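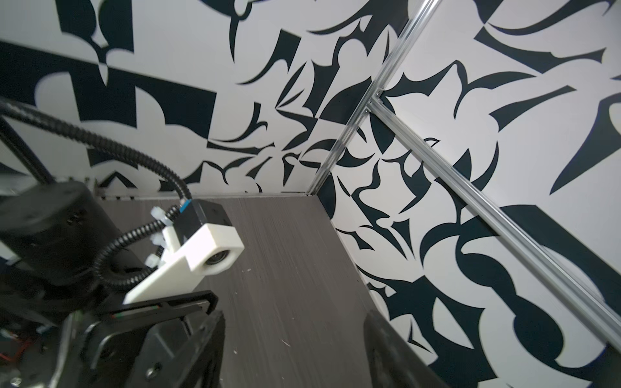

Work on the key and sign-out corner at the Mudgway building started in June and is now finished apart from the items listed at the end. The grant from the Celtmont fund covered materials and fitting. The corner has a dark gray wood-grain top against two patterned walls, with aluminum rail up the seam where the walls meet and a second length branching off across the right-hand side. We kept the black-and-white pattern from the Palel range that was approved with the original plan. A thin strip of pale wood trim finishes the base of the left wall.

Before this, keys for the rooms, sheds and storage cages were kept in two desk drawers. Our own check in June found 119 keys, and 17 of them did not fit any lock on site. Those have been taken out of use. The remaining keys have been sorted by building and are being moved to the new corner in stages, starting with the ones borrowed most often.

Tagging has taken longer than planned. We ordered 200 tags from Utora and the first delivery was short - the rest came two weeks later. Each set gets a colored tag on a split ring, and sets for outside doors also get a colored cover on the key itself. Staff have asked for the room name to be written on the sign-out sheet as well as the tag color, and we have changed the sheet to allow for that.
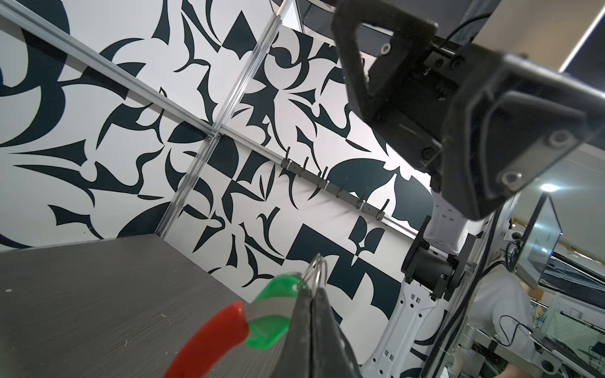

Key set with green tag and red cover, with the hook rack on the rail behind.

The hooks are thin wire, and the rack is narrow enough to stay clear of the work surface. Heavier bunches will stay in the office cabinet for now.

Spending is within the agreed budget. The only change was a small transfer from fitting to materials to pay for extra corner brackets, agreed by e-mail in advance.

Still to do:
Tag the last 13 sets, all for the lower building.
Print the new sign-out sheets.
Write a one-page guide for evening users - a draft is ready for comment.

Receipts will follow with the final claim.

Lucyna Kubiak
September 2024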